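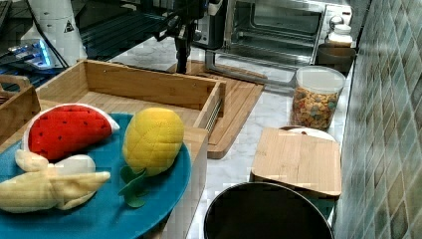 Re: [paper-layouts] Adhesive lifting on 12 x 12 pages

From: Romana Vlček
To: paper-layouts list
Date: Wed 1 October

Aksel Hviid wrote:

> I have 17 finished layouts in top-loading sleeves. The photo mats
> are lifting at the corners on most of the older ones. I used the
> Rellel tape runner on all of them. Is it the tape, the cardstock,
> or the way I store them? The albums stand upright on a shelf.

Aksel,

Probably the cardstock and the tape together. Textured cardstock gives a tape runner less surface to grip. The dots sit on the high points and the low points stay bare. Smooth stock from the same shelf will hold with the same tape.

I ran a small test in September. I cut 20 mats from Firnmont textured and mounted half with the tape runner and half with a double-sided sheet adhesive, then stood them all upright in sleeves. After two weeks nearly all of the tape runner mats had at least one loose corner. The sheet adhesive mats were flat.

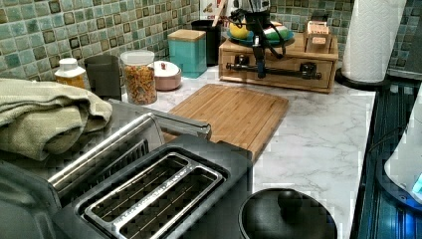
Burnishing also matters. Go over each mat with a bone folder through a piece of scrap paper, center first, then out to the corners. I skipped this on the first few of the tape runner group and those lifted soonest, so allow for that when you read the result above.

For the pages you already have, do not pull the mats off. Slide a thin strip of sheet adhesive under each loose corner with tweezers, peel the liner, press, and put the page under a heavy book overnight. If the old tape has picked up lint, rub it off with an adhesive eraser before you start.

On storage, upright is fine if the album is full enough that the pages cannot sag. Mine sag when half empty, so I pad the back with blank sleeves and a sheet of chipboard.

Kári Grímsdóttir asked last month about vellum. Sheet adhesive shows through it. I still use brads there.

Romana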